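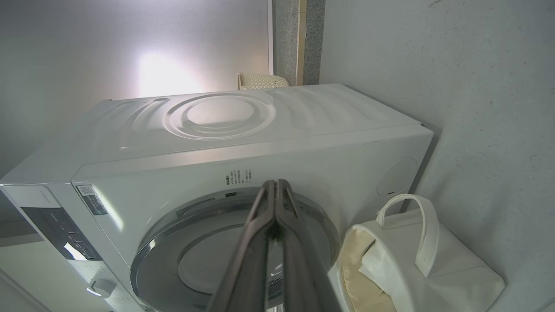 Mobile and Home-Based Stylists > Running the Business

Thread: Charging for a patch test visit before color?

flokow_cuts
Joined June 2023

I left the salon in spring and work from a converted back bedroom now. Most of my bookings are cuts but color is picking up. My rule is that every new color client comes in for a patch test at least 2 days before the appointment. The visit takes me 17 minutes by the time they have parked, come in, filled out the card and asked me what I think of their bangs.

I don't charge for it. Last month I had several people come for the test and then never book the color. I'm thinking of asking for a small fee that comes off the final bill. Does anyone do this, and do clients put up with it?

limsakul_hair
I charge. It comes off the color if they go ahead within the month. I had two complaints the first week and none after that. Put it on your booking page in plain words so it isn't a surprise at the door.

Gromasus
I would not charge. It's a safety step and you are the one requiring it. People see a fee and go to someone who skips the test. Then that person gets the client and the client gets a rash.

limsakul_hair
They can go to that person. I'm not going to set my prices by what somebody careless does down the road.

Gromasus
Fine if you are full. She said color is only picking up. A new business can't turn away people over a few dollars.

Clorkamano
I do it a third way. I mail out a small test pot with a card and they do it themselves, then text me a picture of the spot after 48 hours. No visit, no fee.

Gromasus
Does your insurance accept that? Mine says I have to apply it myself and keep a signed record.

Clorkamano
Mine never said anything about it.

limsakul_hair
That isn't the same as saying yes. Get it in writing. I had to send my record cards in once over a scalp complaint and they wanted the date, the product, the shade and my signature. A text message with a photo of an elbow would not have done much for me.

Clorkamano
OK, I'll email them. I have been doing it this way since I started and have had no trouble, for what it's worth.

flokow_cuts
Thanks all. I hadn't thought about the insurance side. My policy says "in line with manufacturer instructions" and the color line I use says 48 hours, so I'll keep doing them in person.

Another question while I'm at it. Do you retest regulars? I have one lady who has had the same shade from me for years, first at the salon and now here.

Gromasus
Every six months, or any time they change brand, have a baby, start new medication or get a black henna tattoo. Ask every visit. It's on my card as a tick box.

limsakul_hair
I retest before every color if it has been longer than eight weeks. Same shade makes no difference. People can react to something they have used for ages.

Gromasus
Eight weeks is too much in my opinion. Half my clients only come every ten.

limsakul_hair
Then I test them every time. I do the next one when they are in for a trim. Takes no extra visit.

wetlook546
I only rent a chair two days a week so take this with a grain of salt. I set aside one hour on Tuesday evening for patch tests and nothing else. People come in one after another. It stopped the tests from breaking up my day, and I don't mind doing them free when they are all in one block. My no-shows for color went down when I started taking a deposit at the test. That might fix your real problem better than a fee.

flokow_cuts
I like that. A deposit for the color feels easier to ask for than a fee for the test. Is yours refundable if they react?

wetlook546
Yes, in full, same day. I keep it if they cancel with less than a day's notice.

Gromasus
I could live with that one. A deposit is normal, people are used to it.

limsakul_hair
It's a fee with another name but whatever works.

flokow_cuts
I'll try the Tuesday block and the deposit from the first week of July and post back with how many book.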